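4.2 Role Freedom and Pacing in the Skoltar Scenario

Skoltar is a user-made co-op scenario, one map, one long objective. Players start at a harbor (Duketden) and have to reach a radio mast inland before the in-game dusk. No fixed classes. Anyone can pick up any kit from the crates and swap later. This was the main reason for choosing it over the scenarios in Section 3, where roles are locked at the briefing screen.

Sessions were run on a private server, evenings mostly, one on a Saturday morning which we come back to. Squads of 3, voice chat on, no mods. Logging was done with Pumach, an event logger written by Man-sik Cho for an earlier study of supply routes in survival games. It stores position, kit changes, shots, revives and every map ping. It does not store voice, so anything said below about talk comes from notes taken by hand during play, and the notes are thin in places.

Kit swapping first. We expected it to happen at the start and then settle. Mostly did. Squads argued over the medic bag at the crates, somebody gave in, and the bag stayed with that player until they died or the squad hit the ridge. At the ridge the swapping started again. The reason seems to be the long sight lines: whoever is carrying the rifle with the scope becomes the one who decides when the group moves, and the others want a turn at deciding. Two squads passed the rifle around on a timer they made up themselves. One squad left it in the crate at Duketden and did the whole ridge with short-range kits, slowly, with a lot of crawling. 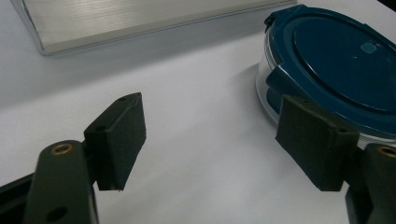
Figure 7. White tabletop between two gripper fingers.

Pacing is harder to pin down. The scenario has no checkpoints, and a full wipe sends everybody back to the harbor. After a wipe, the second attempt was faster in every case up to the ridge and then not faster at all. Players remembered the road but not the patrols, as patrol routes are rolled fresh on each load. Several players complained about this on the debrief form. Others listed the same thing as the best part of the mission. We did not find a pattern in who said which; prior hours in the genre did not seperate the groups.

Pings were used heavily. The log holds up to 3,000 of them, depending on wether repeated taps on one spot are merged. Merging window was set at 2 seconds. Longer windows hide a behavior we think matters, the "nag ping", where a player taps the same building over and over because the squad leader isn't answering. Nag pings cluster before a split, meaning one player walks off alone. Most splits ended with the lone player down and the others going back for them. A few ended with the lone player opening the fuel yard gate from the inside, which the scenario allows but never hints at.

The Saturday session needs a note. Server was restarted halfway with the squad already at the fuel yard, and Pumach wrote the second half to a new file with the clock at zero. The halves were joined by hand. Positions are fine. Time to objective for this session is left out of Table 5 but its kit changes and pings are kept.
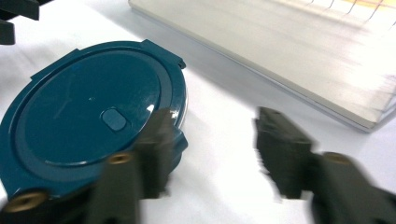

4.3 Leader Loss

What happens when the player giving directions goes down? In the locked-role scenarios, the others wait. Revive, regroup, carry on. In Skoltar they often did not wait. A teammate took the leader's kit off the ground and kept moving, and the leader, once revived, had to work with what was left. This produced some bad feeling (see debrief item 32) and some of the most effective play in the set.

We compared against Ma, the smaller of the two open-kit scenarios, played by the same squads in August. Ma is indoors, short corridors, no vehicles. Leader loss there led to waiting nearly every time. Distance is the obvious explanation, a downed player in Ma is never more than a room away and reviving costs little. But Ma also shows teammates' health on the HUD and Skoltar does not. We can't pull these apart with the data we have. A version of Skoltar with the health bars switched on would settle it, the scenario file has a setting for this.
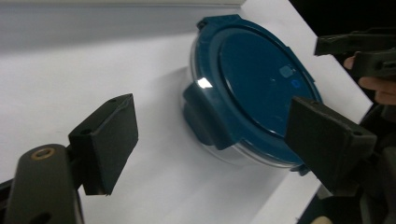

Figure 8. Round food container, dark teal-blue snap-on lid, gripper fingers open on either side.

One more point on leaders. Squads that named a leader out loud at the harbor did not follow that person any more than squads that never discussed it. By the fuel yard the voice notes show the talking had moved to whoever held the map marker tool. Only one player per squad can carry it and it drops on death like any other item. Treating the marker tool as the real leader role may be closer to how the scenario gets played, and Section 5 recodes the logs on that basis.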